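4. Comparing the Two Grippers Side by Side

Read this section before you swap any fingers or change any firmware settings. The data sheets for the Traltwood and Hadik grippers both promise more than we have been able to get out of either one, and the only way to know what yours will do is to run them on the same bench, with the same objects, under the same controller.

Allow 70 minutes for a full comparison. The quick-start card says less. The quick-start card leaves out cable routing.

4.1 Before you start

1. Confirm that both arms are on the same controller version. Revision 733 is the one these steps were written against. Later revisions rename the force menu.

2. Power down both arms before touching a gripper connector. The connectors are sold as hot-swappable. We don't treat them that way.

3. Route each gripper cable with enough slack for the wrist to turn through its full range. Turn the wrist by hand, slowly, and watch the cable the whole way.

4. Check every clamp on the table edge. Retighten after the first hour of running.

CAUTION: A drooping cable can catch on anything taller than the gripper body. Move tall items to the back of the table or take them off it.

4.2 Choosing test objects

The Milska test kit is a set of machined cylinders and cubes, and every gripper we have tried does well on it. That tells you very little. Use household things with different shapes and stiffness: letter blocks, a paper cup, a shallow bowl, plates standing in a dish rack. Plates are the hard ones. A gripper that scores perfectly on blocks may still shove a plate sideways when it tries to get a finger between two of them.

Put the objects in a row along the far side and leave the middle of the table clear for the pick-and-place area. Keep the order the same for both grippers. 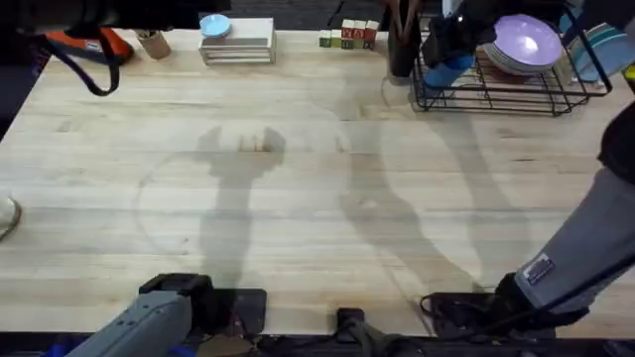 Set the closing force to the same number on both units, but don't assume that the same number means the same force. Kevin Urrego checked this with a spring scale in July and found that the two scales drift apart toward the top of the range. Measure your own and write the readings next to the menu values on your log sheet.

4.3 Running the comparison

1. Home both arms. Wait for the controller to report ready on each side.

2. Open both grippers fully, then close them on nothing. If either one reports an object when there is none, redo the zero offset before going on.

3. Pick the first object with the left arm, place it in the middle of the table, and return the arm to its rest position.

4. Put the object back in its starting place by hand, with both arms paused.

5. Repeat with the right arm.

6. Do 7 attempts per object per arm. Log every attempt, including the ones you feel were your own fault.

7. Swap the grippers between arms and run the whole thing again. Skipping this step means you may be comparing two arms.

NOTE: The controller's own success count is generous. It logs a pick as soon as the fingers stop short of fully closed, so a cup pinched by the rim and dropped a second later still counts. Score by eye.

CAUTION: Keep hands off the table while either arm is enabled. The pause button on the Huamán pendant stops motion but leaves the gripper powered, and it can still close.

4.4 Reading the results

A score of 100 percent on any object means that object is too easy for this test. Replace it and try again.

If one gripper is better on blocks and worse on plates, check finger thickness first. Thin fingers get between plates more easily but twist under load — you can see the twist from the side if you lift slowly. Adding force rarely fixes it and may mark the object.

If both grippers miss in the same spot on the table, suspect the calibration. Rerun the steps in Section 3 and throw out the runs you made before it.

Treat small differences with suspicion. One extra successful pick in a single session is noise, whatever the sales sheet makes of it. Repeat on another day, with the grippers removed and refitted in between, before you order a second unit of anything.

4.5 Shutting down

1. Return both arms to rest and disable them at the controller.

2. Open the grippers before cutting power. The Hadik unit holds its last position when unpowered and is awkward to open by hand.

3. Save the log under a new name. The controller overwrites the old one without asking.

Section last revised March 4, 2022.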